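School of Design and Material Culture
Furniture and the Domestic Interior
Handout for Lecture 3: The Upholstered Seat
Module leader: Zdeňka Baláž

Students are expected to have read this handout before the seminar on Thu 5 December. The set reading is in the short loan collection under shelf number 647.

Scope of the lecture

The lecture deals with the padded seat as a household object from the late seventeenth century to the present. It covers the way seats were stuffed, the covers put over them, and the loose goods (cushions, bolsters, throws) that were bought or made to go with them. Bedding and carriage work are left for the second half of the module.

1. Before fixed padding

For much of the period before 1600, comfort in an English house was provided by loose cushions laid on hard benches, stools and chests. Cushions appear often in probate inventories and were sometimes valued more highly than the seat beneath. They could be moved from room to room and locked away when the household was absent. Students should note that the word "cushion" in an inventory does not tell us whether the article was for sitting on, kneeling on or show.

2. The upholsterer's trade

The London upholders had their own company by the later Middle Ages, and in time the trade came to supply whole rooms, including hangings and beds. Fixed padding on chairs became common in the seventeenth century. Webbing was stretched across the seat rails, sackcloth was nailed over it, and a filling such as horsehair, wool or grass was held down under linen. The outer cover came last and was often the most costly part. Few early covers survive, as they were replaced when worn or out of fashion. A chair frame in a museum may therefore carry a cover much later than itself, and catalogue entries must be read with this in mind.

3. Springs and the deep seat

Coiled springs came into wide use in the nineteenth century. They called for a deeper seat and a greater depth of stuffing, and buttoning was used to hold the filling in place. The tub chair, in which back and arms are joined in one curve, was made in large numbers in this period and has remained in production in simpler forms. Modern makers generally use foam in place of hair.

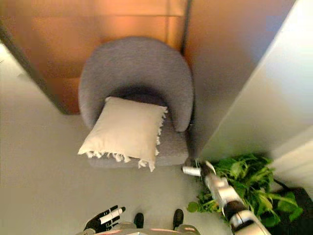

Page 23

The present-day tub chair is commonly sold in a plain cover, with pattern or trimming left to the cushion. A pale square cushion with a tasselled edge, set on a grey seat, follows this custom.

4. Trimmings

Fringe, braid, cord and tassels are known together as passementerie. On early work they had a practical use in covering nail heads and seams. Fringe was made by hand on narrow looms and charged by weight or by length. Machine-made trimmings brought the price down during the nineteenth century, and writers on household taste then began to complain of their excess. The extract by Chih-ming Hsiao in the course reader (page 181 onwards) sets out this argument and should be read in full.

Points for the seminar

Consider how far an inventory can be used as evidence of comfort.
Compare the treatment of fixed and loose covers in the two set chapters.
Bring notes on one seat in your own home or hall of residence, recording the cover, the filling if known, and any signs of repair.

Written work

The first essay was returned in September. Marks for the second essay will be released once they have been moderated. Footnotes should follow the school style guide, and images must be captioned with maker, date and collection where these are known. Late work should be handed in at the school office with a signed cover sheet.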